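Zwei Handgreifer im Vergleich: So testet man Finger und Beläge an Flaschen

Die Datenblätter für handgeführte Greifer lesen sich alle gleich: adaptive Finger, hohe Haftung, für den Alltag geeignet. Trilten schreibt das über den einen, Mollar über den anderen, und beide zeigen dazu ein Video mit einem Tennisball. Einen Tennisball hält auch eine Grillzange. Wer wissen will, ob ein Greifer etwas taugt, nimmt Trinkflaschen: glatt, rund, unten schwerer als oben und je nach Hersteller anders lackiert.

Die Anleitung geht davon aus, dass beide Greifer zusammengebaut sind und die Kamerahalterung fest sitzt. Eine Steuerung braucht man nicht, das Ganze läuft von Hand.

Was man braucht
Zwei Greifer mit je einem Satz Beläge
Vier Flaschen oder Becher, möglichst verschieden in Form und Oberfläche
Küchenwaage
Innensechskantschlüssel passend zu den Gelenkschrauben
Isopropanol und ein fusselfreies Tuch
Eine weiche Unterlage und eine harte

1. Beläge reinigen
Beide Beläge mit Isopropanol abwischen und trocknen lassen. Neue Beläge kommen gern mit einem Rest Trennmittel aus der Form. Wer das überspringt, misst das Trennmittel. Danach nicht mehr mit den Fingern auf die Fläche fassen.

2. Gelenkschrauben prüfen
Die Finger müssen sich ohne Ruckeln bewegen, dürfen seitlich aber kein Spiel haben. Bei meinem Mollar war eine Schraube ab Werk so fest, dass ein Finger hinterherhinkte. Im Handbuch steht dazu kein Wort. Eine Viertelumdrehung lösen, zehnmal öffnen und schließen, noch einmal prüfen.

3. Flaschen wiegen und befüllen
Meine leichteste Flasche kommt leer auf 107 Gramm, die schwerste auf 272 Gramm. Zuerst wird leer gegriffen, danach mit Wasser. Halb voll ist der gemeinste Fall, weil das Wasser beim Kippen nach vorn läuft und die Flasche sich zwischen den Belägen dreht. Deckel zu, auch wenn man glaubt, vorsichtig zu sein.

4. Griffposition festlegen
Die Flasche liegt quer zum Greifer, gegriffen wird in der Mitte des Rumpfs. Am Hals hält fast jeder Greifer, das sagt wenig. Ein Stück Kreppband als Markierung hilft, muss aber außerhalb der Kontaktfläche kleben.

5. Greifen, heben, kippen
Greifer schließen, eine Handbreit anheben, drei Sekunden halten. Dann das Handgelenk um 90 Grad drehen und wieder drei Sekunden halten. Ablegen, öffnen, nächster Versuch. 40 Durchgänge pro Flasche und Greifer sind lästig. Mit weniger bekommt man einen Eindruck, mehr auch nicht.

Notiert wird nach jedem Versuch sofort:
gehalten
gerutscht, aber nicht gefallen
gefallen
Finger verkantet

Die zweite Zeile ist die wichtigste. In Herstellertabellen kommt sie nicht vor, dort zählt Rutschen offenbar als Erfolg.

6. Unterlage wechseln
Auf einer Decke sinkt die Flasche ein, und die Fingerspitzen kommen leichter darunter. Auf einer Tischplatte stoßen sie an, und manche Finger biegen sich dabei auf. Beides testen und getrennt aufschreiben. Gemusterte Decken sind für die spätere Auswertung der Kamerabilder sogar nützlich, wenn man sehen möchte, ob die Objekterkennung damit zurechtkommt. Meine kam schlecht zurecht, aber das ist ein anderes Thema.

7. Greifer tauschen und alles noch einmal
Nach der halben Serie die Reihenfolge umdrehen. Die Hand wird müde, und dann sieht der zweite Greifer immer schlechter aus. Den Fehler habe ich beim ersten Mal gemacht und drei Tage lang den Trilten für besser gehalten.

Was bei mir herauskam
Beim Trilten sind mir in der gesamten Serie sieben Flaschen gefallen, beim Mollar eine mehr. Daraus einen Sieger zu machen, traue ich mich nicht. Größer war der Unterschied, als ich die Beläge untereinander tauschte: Die strukturierten hielten in beiden Greifern ordentlich, die glatten in keinem. Wer also mit seinem Greifer unzufrieden ist, sollte erst einen Satz Beläge kaufen und dann über ein neues Gerät nachdenken.

Ob das nach einem halben Jahr noch gilt, weiß ich nicht. Meine Beläge sind seit September im Einsatz, und Huttunen, wo ich sie bestellt habe, nennt keine Lebensdauer. Auf Nachfrage kam ein Link zum Datenblatt.

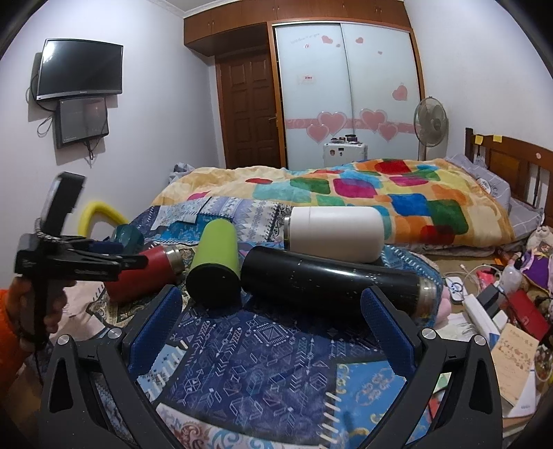

Text und Test: Aarne Mustonen
Rubrik: Werkstatt, Lillutness

Schwarze Isolierflasche, quer zwischen strukturierten blauen Belägen. Die rote und die weiße liegen auf der Decke bereit, die hellgrüne steht schräg, links der zweite Greifer. Wer nachtestet, kann mir die Strichliste schicken, bitte mit Angabe der Beläge und der Unterlage. Ergebnisse ohne die Zeile „gerutscht“ nehme ich nicht in die Tabelle auf.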